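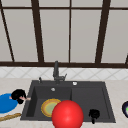 Costik is a software framework for planning and control in simulated household manipulation, developed by the Graltgate laboratory and distributed as part of the Dranitz tool set. It comprises a scene server, a perception module, a task planner and a motion layer, each of which runs as a separate process and may be replaced independently. The framework is used chiefly for tabletop and kitchen tasks in which objects must be located, grasped and moved among fixed receptacles. In its sink environment the receptacle is a dark grey double sink set into a pale benchtop, and a plate with a yellow rim lying in the left basin is a typical planning target. The red sphere in the foreground partly hides the plate, and the perception module must therefore form an estimate of an object's outline from the portion that remains in view.

History

Work on Costik began as a replacement for an earlier set of scripts in which perception and planning shared a single control loop. The arrangement made faults difficult to isolate, as a delay in rendering would also delay the motion commands. The first public release, dated 21 December 2018, separated the two functions and introduced the message format still in use. A revision issued the following May added support for compound receptacles, allowing each basin of a sink to be addressed under its own name.

Architecture

The scene server maintains the authoritative state of the environment, including the pose of every object and the geometry of benches, walls and fittings. It publishes rendered colour and depth views to the perception module but withholds object poses during evaluation. A debugging mode releases the true poses so that errors of estimation can be distinguished from errors of planning.

Perception is carried out in two stages. Segmentation first assigns image regions to candidate objects, after which a fitting routine aligns each candidate with a stored model. Where a region is bounded by another object and not by background, the fitting routine treats that portion of the contour as unknown and gives it no weight.
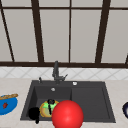 The output of the fitting stage is a list of object hypotheses, each carrying a confidence value between zero and one. Hypotheses below the configured threshold are retained in memory but are not offered to the planner as grasp targets. They continue to be treated as obstacles.

Planning

The task planner, known as Arai, accepts a goal expressed as a set of spatial relations and returns an ordered sequence of pick and place actions. Its standard library contains 263 action templates. Each template specifies preconditions, an expected result and a recovery procedure to be followed if the result is not observed. Arai permits 400 search expansions for each goal by default, after which it reports failure to the calling process.

Trajectories are generated by the motion layer using a sampling method with a limit of 300 milliseconds per query. Collision checking is performed against simplified convex shapes. Concave items such as bowls and basins are divided into several parts beforehand, and the decomposition is stored with the model.

Limitations

Glossy surfaces remain a recognised source of error, particularly where a bright highlight is mistaken for an object boundary. Contact between stacked items is modelled with a single friction coefficient, and behaviour at the rims of vessels may differ from that of physical crockery. The documentation advises that results obtained in the sink environment should not be compared across releases unless the same scene seeds are used.

See also

Motion planning
Pose estimation
Task and motion planning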